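Fomotis Publishes Setup and Care Schedule for Its Two-Arm Tabletop Cell

New guide covers base alignment, gripper care, cable checks and camera mounts for shops running the Zornemlow cell

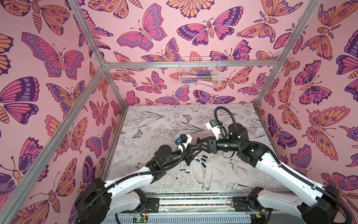 How often does a two-arm cell need to be checked?

Once at the start of each working day, with a longer check every 100 hours of run time and a full service at 3000 hours. The daily check takes 8 minutes when the cell has been left in good order.

Fomotis today released a setup and care guide for Zornemlow, its tabletop cell with two robot arms. The guide replaces the loose service notes that shipped with earlier cells and puts the whole routine in one document, from bolting down the bases to changing gripper fingers. It is free to current customers and comes printed with every new cell starting in April.

The guide was written by the Fomotis service group with Tóth, the firm that handles repair work for the company, and was tried out at Dremach, a training shop that runs its cells six days a week and does its long checks on Sunday.

"Most of the calls we get are about small things," the service group said in a statement. "A base has shifted, a cable is pulling, a camera got bumped when someone reached in. The person standing next to the cell can fix nearly all of that with a hex key and a clean rag. They needed a page to follow."

Starting with the bases

The first section covers the bases and the rail assembly that links them. Fomotis asks customers to do this part before any other setup, including on cells that arrive fully assembled.

The steps are as follows. Turn off the cell and lock the power switch. Support both arms so that neither can drop. Check each base bolt with the torque wrench at the value printed on the service card. Wipe the metal plates along the rail and look into the screw holes for chips or grit. If a bolt turns before the wrench clicks, back it out, clean the threads, and put it in again.

After the bases are tight, each arm is sent to its home pose and then to a shared meeting point above the middle of the work surface. The two grippers should come close together at the same height without touching. If one sits higher than the other, the guide sends the reader back to the base bolts before allowing any change to the stored joint values. Tóth reports that customers often correct the software first and then have to do the job over when the bolt works its way out.

Cables

The corrugated cable on each arm gets its own page. It has to have enough slack to arc over the wrist at full reach, and it must not drag on the work surface or catch on the other arm. The operator moves each joint through its travel at slow speed and watches the loop. Clips are moved one at a time, with a fresh slow pass after each move.

A cable that has gone stiff, cracked or flat on one side gets replaced. Taping it is not approved. Replacement cables come cut to length with the connectors fitted, and the swap needs no soldering.

Grippers and cameras

Gripper fingers are wiped every day with a dry cloth. Ink, glue and tape residue come off with the cleaner in the service kit, put on the cloth and never sprayed on the gripper. Fingers are changed as a set. Mixing one new finger with one worn one gives a grip that pulls to the side, and the guide lists this as a common cause of dropped pens and other thin parts.

For the grip test, the guide uses capped markers laid side by side on the work surface. Each arm picks up one marker, lifts it, holds it, and sets it down again. The two arms then pass a marker from one gripper to the other. A cell passes when the full run is done 11 times in a row with no drops. If it fails, the operator checks the fingers, then the camera mount, then the bases, in that order.

The wrist cameras are checked after the grippers. The mount screws are tested by hand first. The lens is cleaned with a lens cloth only. Any time a camera mount has been loosened, even slightly, the camera has to be calibrated again before the cell goes back to work. The calibration routine is in the cell's service menu and runs without outside tools.

Walls and work surface

Zornemlow cells are built on an aluminum frame, and customers may cover the inside walls and the floor with printed material of their own choice. Patterned paper is fine. The guide asks that it be fixed flat, with no lifted edges inside the reach of the arms, and that the operator run camera calibration after any change of covering. Smudges on the work surface can be left alone unless the cameras begin to lose small parts against them. A surface sheet with a tear in it should be changed the same day.

Small parts baskets may be hung on the back wall if they stay clear of both arms at full reach. The slow pass used for the cables should be repeated whenever a basket is added or moved.

Circuit boards

Boards near the rail should be looked at during the 100-hour check, with the power off and locked. The operator looks for dust, loose plugs and wires that have moved toward the rail. Dust is removed with a soft brush. Compressed air is not recommended, as it can push chips under the plugs.

Board repair is not a customer job. A cell with a burned smell, a board that is warm after a long rest, or a status light that does not match the chart in the guide should be shut down and reported. Tóth will send a replacement board and take the old one back.

Results at Dremach

Dremach has used the draft guide on all of its cells since last fall. The shop asked for two changes, both of which are in the released version. The torque values are now printed on a card that hangs on the frame, and the daily check fits on one side of one sheet.

"Our students do the morning check in pairs, one reading and one doing," Dremach said. "They used to skip the cables. It is on the sheet now and they have to sign for it."

Availability

The guide is available to current Zornemlow customers through the Fomotis service desk. Printed copies can be ordered with the service kit, which holds the torque wrench, hex keys, lens cloths, cleaner, a soft brush, one set of gripper fingers and a pack of markers for the grip test. Spare cables and camera mounts are sold separately. Customers with the older notes should throw them out, as the bolt values in them are for the earlier base.

About Fomotis

Fomotis builds small robot cells for training shops, labs and light assembly. Zornemlow is its two-arm tabletop cell. Repair and spare parts are handled by Tóth.

Press and service questions: contact the Fomotis service desk, weekdays, 8 a.m. to 4 p.m.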